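Looking After What You Wear
Speaker notes, Nomvula Visser
Follwood Library, evening talk, Jun 23, 2020

Welcome and settling in

Wait for the chairs to stop scraping. Say hello to the people at the back, who always think I can't see them. Thank Hongmei Zhong for asking me and for lending me her steam iron, which I will be using at the end if we have time (we won't have time, but I like having it up here with me).

Start with the green coat. My mother bought it the year I was born, wore it until I was in high school, and then I wore it, and it's hanging on the chair by the door tonight if anybody wants to go and have a feel of the lining. It has been relined once and the pockets have been replaced more often than I can remember. I'm not telling you this to show off. My mother was a careful woman, and I spent most of my twenties shrinking sweaters and blaming the machine.

Ask for a show of hands: who has something in the closet older than their car? Let a couple of people tell their stories. Don't let it run on past the second one, Nomvula, you know what happened in Trorlow.

Washing, and washing less

Most of us wash our clothes too often. I certainly did. Every trip through the machine takes a little off the cloth, and if you want to know where it goes, look in the lint trap. Jeans, wool sweaters, jackets, anything worn over another layer, all of these can be aired on a hanger by an open window overnight and put on again quite happily. Underwear and socks, no. I get asked every time, so I'll say it now and we can all relax.

When you do wash, turn things inside out, close the zippers, and give the drum some room. Cool water is fine for nearly everything. Use less soap than the cap tells you to. If your towels feel stiff and a bit waxy, run them through once with no soap at all and see what the rinse water looks like. Mine looked like a bubble bath.

Pause here and drink some water.

Stains. Blot, don't rub, and use cold water first. Grease wants a drop of dish soap worked in with a fingertip and left for a while before the wash. Tell the story of the wedding in April and the salad dressing, but keep it short, and leave out the part about the groom's uncle.

Drying and folding

I'm going to be a little bossy about knits. A knit shirt, and a T-shirt is a knit shirt, stretches under its own weight when it's wet. Pinned at the shoulders it will grow those funny little ears that never quite press out. Hang it over the line at the middle, or lay it flat on a towel if it's a heavy one. Bring it in while there's still the faintest bit of damp, smooth it with your hands on a table, and you can very often skip the iron altogether.

For folding you want a clear, flat surface at about hip height, better than a bed, where everything sinks. Sides in toward the middle, then up from the hem. If it's going in a drawer, fold it once more and stand it on its edge so you can see it. I know there are whole books about this, and I've enjoyed them, but sides in and hem up will do you for a lifetime.

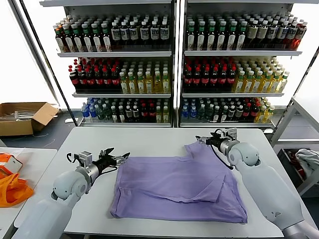 A lavender garment on a white table, partly folded.

Now the point I want to make about folding is that it's the best chance you get to look at your clothes. You're holding the thing in good light. Run a thumb along the seams. Look under the arms and around the neck. A seam that has let go by a couple of stitches is five minutes' work tonight, and by the end of the summer it's a hole you could put your hand through. I keep a small basket next to where I fold, and anything that needs attention goes in there and does not go back in the drawer until I've dealt with it. My husband calls it the hospital.

Mending without fear

Hold up the tin. Show what's in it: needles, black thread, white thread, gray thread, small scissors, a few pins, spare buttons. Gray is the one people don't think of, and it disappears into almost any color you put it on.

Mention the year I kept a notebook. I mended 13 things that year, and 9 times out of 10 it was a button or a hem. (Check with Hongmei whether the flip chart is out. If it is, draw the button shank, nice and big.)

For a button, leave a little slack between the button and the cloth, and wind the thread around that slack before you tie off. On a coat, lay a matchstick across the top of the button while you sew, then slide it out, and you'll have just the right amount.

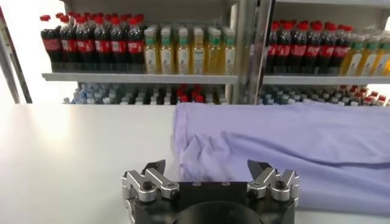

And please don't be shy about mends that show. I used to match my thread so closely that I'd go cross-eyed at the kitchen table, and then one evening I ran out of navy and darned the elbow of an old cardigan in mustard yellow. I've had more kind words about that elbow than about anything I ever bought new. The girl at the bakery in Botha asked where she could get one.

If the hole is in a place that rubs, such as the inside of a thigh or the heel of a sock, put a patch behind it first and stitch through both layers. Worn-out shirts make lovely soft patches, so keep the good parts.

Putting things away

Clean before you store, always. Moths go for the gravy more than the wool. Use cotton bags or an old pillowcase, and nothing airtight for leather. Cedar is pleasant, but the smell fades, so give it a light sanding each spring. Check the corners of the closet while you're in there.

Closing and questions

Remind everybody about the swap rail by the front desk. Leave something, take something, and it doesn't have to come out even.

Invite questions. If it goes quiet, ask who has brought something with a hole in it. Have the tin open and the chairs pulled around the big table, and Hongmei will put the kettle on.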